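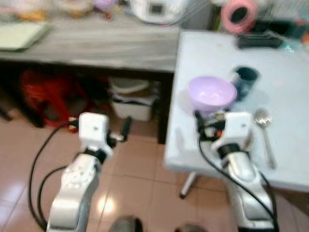
How many mixing bowls does one kitchen need? Two, if you wash up as you go, and three if you live with Kieran Bloxham.

I came to this figure in May, after emptying the bottom cupboard onto the floor to find a lid. Tindall, the place we rented before this one, had a single drawer and a shelf, and we managed to feed people. Then we moved to Dresside, got proper cupboards, and filled them like a pair of squirrels with a Fadalance catalogue. I stopped the inventory at 42 items, several of which were the bottom halves of things.

The purple plastic bowls were never in danger. They weigh nothing, they bounce, and pancake batter doesn't care what colour it's in. The stainless steel was a harder case. Kieran says it's noisy. I say that's the whisk, and the person on the end of it. 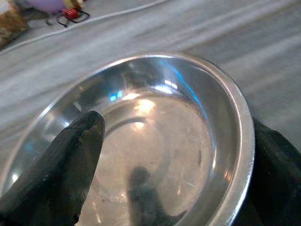 Stainless steel, scratches and all. It's staying.

Lorena Acuña came over for tea and told me the trouble wasn't the bowls, it was that I put everything down on the bench and then walk off. Rude, but I did go and have a look. Bananas under a plastic bag, spoons lying along the back of the green chopping board, a stack of food containers waiting for someone to decide whether they live there now. 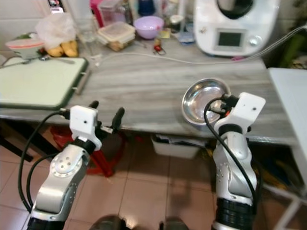 So the new rule is that the chopping board stays out and the containers go in the cupboard with their lids on, even though it takes up twice the room. Kieran has agreed to this in principle. I still haven't found the lid I was looking for, which belongs to the Hanonitz casserole, and I've been using a dinner plate.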